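A sign on the door is not a safety rule

Filed under: robots, grumbling

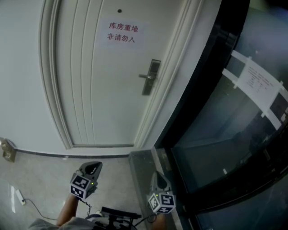 Storeroom door, white sign with red characters: "库房重地 / 非请勿入". Important area, do not enter without invitation.

I have been reading rule books for robot data work again. I do this for a living, more or less, and I still come out of most of them with less faith than I had going in. The latest is the Farkdale handbook for hand-held gripper sessions, which a client sent over in August and asked me to "sanity check." It has 3 parts and, in the version I got, 1258 separate clauses. I read all of them. I would like that week back.

My complaint is not that the rules are strict. Plenty of them should be stricter. My complaint is that they are written by people who think a rule is finished once it has been printed.

Take restricted rooms. The handbook says any area off limits to recording "shall be identified by suitable signage." Fine. The door at the top of this post has suitable signage. It is in red, it is at a height where people look, and anyone who reads Chinese knows what it wants from them. And a person with a gripper in each hand is facing it. Is that a breach? The handbook can't tell you. It says nothing on whether the outside of a restricted door may be recorded, how close you can get, or who gets to give the invitation the sign talks about. Does the operator ask? Does the site say so up front, in writing? I sent those three questions back to Farkdale and got a link to the clause I had quoted at them.

Then there are cables. I have a thing about cables, as regular readers know. The gripper standard everybody copies from (Bisia, mostly, with the names changed) spends pages on the marker cubes: keep them clean, keep them unobstructed, check the pattern before each session. All sensible. On trip hazards it gives you one sentence, "operators should remain aware of their surroundings." Look at the lower left of the photo. Power strip on the tile, thin black cable running out across the floor, a raised stone step at the foot of the glass. The operator has both hands taken up and a cable coming off the gripper as well. "Remain aware" is what you write when you don't want to pay for cable covers.

And glass. A big dark glass panel gives you reflections, and reflections can show people who never agreed to be recorded. Wovby's guidance at least mentions this. It tells you to "consider" reflective surfaces. I have considered them. Now what? Cover them, stay away from them, go through the recordings later and throw things out? Any of those would be a rule. "Consider" is a shrug.

Same with notices. There is a paper one taped to that glass, several rows of small print. Paper on walls and doors in working buildings can have names and phone numbers on it, and I have seen exactly one document, the Ashworth checklist, that tells the operator to read what is posted before starting and to ask if it should come down or be covered. It is a short checklist and it was clearly written by someone who has done a session. I don't agree with all of it - the bit on gloves is silly - but I could hand it to a new person on Monday morning and they would know what to do by lunch.

I was told the Farkdale handbook has been "adopted" at more than 3000 sites. I asked what adopted means. It means somebody clicked a box to say they had received it.

So my notes back to the client were short. Say who can grant access to a marked room, and get it in writing before the session. Pick a minimum distance from a marked door, or say outright that the outside is fair game. Floor cables get moved or covered before anyone picks up a gripper. Strike "consider" and "remain aware" wherever they turn up and write down an action, or delete the clause.

They have asked if I could put that in the form of additional clauses. I am thinking about it, and about what I charge.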